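### 4.2 Versuchsaufbau und Ablauf

Untersucht wurde, ob ein zweiarmiges System einfache Ablage- und Übergabeaufgaben ausführen kann, wie sie in der Küche oder an einem Packtisch anfallen. Jede Aufgabe begann mit geöffneten Greifern auf beiden Seiten des Tisches (Abbildung 3). Die Unterlage blieb in allen Durchgängen dieselbe. Insgesamt wurden 168 Durchgänge ausgewertet, verteilt auf sechs Aufgaben mit je 28 Wiederholungen. Die Steuerung erfolgte über die Software Drokus in der Fassung vom Februar.
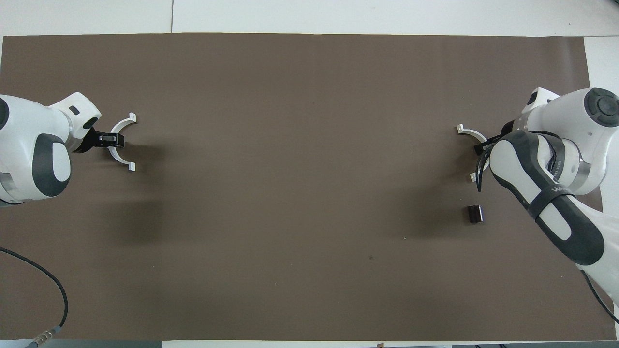 **Abbildung 3:** Ausgangsstellung der beiden Arme, kleines dunkles Objekt vor dem rechten Greifer.

Ein Durchgang galt als bestanden, wenn das Objekt innerhalb der Zeitvorgabe an der Zielposition stand und kein Eingriff von außen nötig war. Die Bewertung nahmen Frida Frandsen und Bernardo Prata getrennt vor; abweichende Urteile wurden anhand der Aufzeichnung geklärt.

Das Umsetzen kleiner Gegenstände mit einem Arm gelang zuverlässig. Schwieriger war die Übergabe zwischen den Armen, vor allem bei Objekten, die sich farblich wenig vom Untergrund abheben. In diesen Fällen wurde die Lage häufig falsch geschätzt, und der zweite Greifer schloss neben dem Objekt. Für den unbeaufsichtigten Einsatz im Haushalt reicht das bisher nicht aus. Die Ergebnisse je Aufgabe stehen in Tabelle 2.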